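June 22, 2024
Sterness bench, adhesives notebook — creep on the hide glue joints 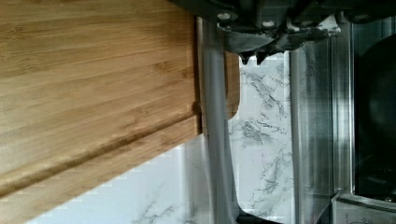
Woo-jin Song objects to last entry's conclusion. He says the slip in the lap joints is moisture and has nothing to do with the glue ratio, and that I should have weighed the blocks before loading them. He has a point about the weighing. I had the scale out and did not use it. On the ratio I am less willing to give way, for the reasons below.

Background, so the entry can be read alone. The Drelolside chairs came back with the rear stretchers loose. Original joints were hide glue, repaired at some later date with white glue over the old residue, then repaired again with hide glue over both. We want a glue mix that Unnur Hafstein can use on all of them without stripping each mortise to bare wood, and which can still be reversed with heat and water by whoever opens them next.

Test pieces are beech lap joints, faces planed the same morning, no sizing coat. Two mixes:

Mix A: dry granules soaked overnight, one part glue to 2 parts water by weight.
Mix B: same granules, one part glue to 3 parts water, with a small addition of urea to hold the open time.

Both heated in the water jacket and kept below the point where the smell changes. I do not trust the dial on the Yoon pot. The glass thermometer read lower than the dial by 6 degrees Fahrenheit at working temperature, and I have used the glass reading throughout. The dial should be ignored until it has been checked against something better than my thermometer.

Clamped overnight, left open on the rack for 11 days, then hung with the lead weights. A knife line was cut across each joint before loading so that slip shows as a step in the line.

Results as they stand:

Mix A, clean faces: no step visible under the loupe.
Mix A, over old residue: no step on most. One joint let go entirely on the first night. Failure surface was glossy, with the old film still on one face, so the new glue never wetted it.
Mix B, clean faces: faint step on every piece. I can catch it with a fingernail on the worst.
Mix B, over old residue: clear step on every piece, no failures.

The last two lines are what Woo-jin is arguing about. Urea takes up water from the air, and the rack is next to the sink. If the B joints gained weight while hanging, the slip is what you would expect from a softened glue line and would tell us little about the thin mix as such. Fair. But the B pieces at the far end of the rack, by the window wall, moved as much as the ones by the sink, and if the room were doing it I would expect a gradient. Weak evidence, as the room is small and the door stands open half the day.

A-yeong Joo suggested running the thin mix without urea and the thick mix with it. This is obvious and should have been in the plan from the start. I changed two things at once between A and B and cannot separate them from what is on the rack now.

A note on the failed joint. I reopened it with a damp cloth and a warm iron. The new hide glue softened and wiped off. The film underneath did not soften. It turned cloudy and came up in strips with a dull scraper, which fits white glue. Vinegar on a swab loosened the remainder but raised the grain on the beech, and the face needed a light pass with a card scraper before it would sit flat again. On the real stretchers there is no spare wood to lose, so vinegar should stay off the tenon shoulders. Inside the mortise it matters less.

Granules: the A and B batches came from the same Farndale tin. The tin is down to the last third and the contents look finer than at the top, which is probably settling. Finer granules soak faster and may have taken up their water more evenly. Shake the tin before weighing from now on, or pour the whole lot out and mix it.

Knife lines: cut them deeper. On two pieces the line ran into a patch of flecked figure and I could not say where the step began. A sharp pencil line beside the knife line would help, on the face away from the squeeze-out. Ha-rang Ban's marking knife is better for this than mine, being ground on one side only.

Next run:

Four mixes in place of two — thick and thin, each with and without urea.
Weigh every block before gluing, after clamping, before loading and on removal.
Move the rack off the sink wall. Gyu-bin Shin has offered the shelf above the veneer press, on the condition that the weights are tied.
Keep one unloaded joint of each mix beside the loaded ones as a weight reference.
Scrape half of the residue faces to a uniform dull surface and leave the other half as found.

Unnur wants an answer before August. For the stretchers already cleaned to bare wood, I see no reason to wait: mix A, no urea, warm the parts first, and work one joint at a time because the open time is short. The ones with residue stay on the shelf.

Humidity log for the rack is missing from the clipboard. If someone has it, put it in the back of this book.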